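Casters and match admins wanted for the Stesel Cup

Hi everybody! I run the Stesel Cup, a small online league for amateur fighting game and card game players, and we're growing faster than I can keep up with (last season I was casting, fixing brackets and eating dinner all at once, not recommended). So I'm looking for 4 people to join me for the fall season, which kicks off in October.

Two of you would be casting. You don't need a fancy voice or a big following, just a decent mic and a real love for the game. The other two would be admins: you check teams in, settle disputes and keep the Trirnodon bracket moving on match nights.

Pay is $50 a night, and a night usually runs 160 minutes plus setup. It's all remote, so work from wherever you like! You do need to be 18 or older and have a wired connection. We had 309 players sign up last season, so expect a busy chat.

To apply, send me a short clip of you casting any match, or for admins, a few lines on how you'd handle a no-show in a semifinal. Applications close 31st July.

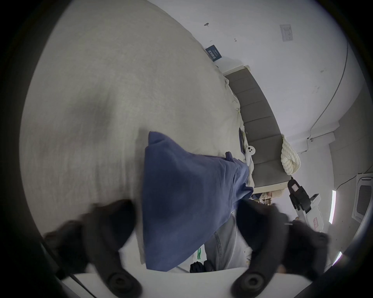
Aoi Chiba, on admin work last season: "The first night I was terrified of making a bad ruling. By week three I had players thanking me after they lost."

New admins shadow an experienced one for two nights, paid. Questions go in the Tulico channel, and I answer most evenings after seven.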